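Chapter 4
Closing a Straight Wound: The Interrupted Stitch

Before you start
You should have read Chapter 3 on holding the needle and be able to tie a square knot without looking at the page. You will need a practice pad, a curved needle with thread attached, a needle holder, toothed forceps and scissors.

4.1 Why begin with single stitches

A wound can be closed with one long run of thread or with a row of separate stitches, each tied and cut before the next is placed. The second method is called interrupted suturing. It takes longer and uses more thread, but each stitch stands alone. If one knot slips, the others go on holding, and a single stitch can be taken out early to let fluid drain.

Students at the Trustdale skills room spend their first 11 sessions on this stitch and no other. That may seem a lot. Most of the time goes on three matters that look simple on paper: where the needle enters, how deep it travels and how hard the knot is pulled.

4.2 Entry, depth and exit

The needle should enter the surface at a right angle. Turn the wrist so that the curve of the needle does the work; pushing it straight forward bends the needle and tears the tissue. It passes under the cut and comes out on the far side at the same distance from the edge as it went in. Both sides must be taken at the same depth, or one edge will sit higher than the other and the wound will heal with a step.

After the first stitch is tied, look at the line of the cut again before picking up the needle. Loose thread should lie to one side, well clear of the place where the next stitch will go. A thread that strays across the cut is easily caught under the new loop.

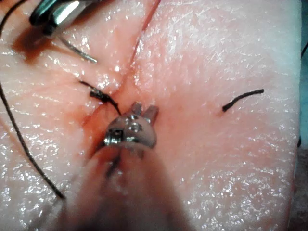

Arash Mahmoudi disagrees with part of this advice. In his view beginners look at the thread too much and at the edges too little, and he would have them check after every knot that the two edges meet without being squeezed. A tight knot, he says, feels safe to the person tying it and does harm to the tissue beneath.

Both checks are worth making. The edges come first, as a badly set stitch should be cut and placed again before the row goes any further.

4.3 Tension

Skin swells after injury. A stitch that is only just snug when tied will be firmer the next day, and one that is tight from the start may cut off the blood supply to the edge. Pull the first throw until the edges touch, then stop. The later throws lock the knot and should not draw the edges any closer.

Exercise 4.1 asks for 50 single stitches on a straight cut. Keep the pad when you have finished – you will need it again in Chapter 5, when we compare your row with a running stitch.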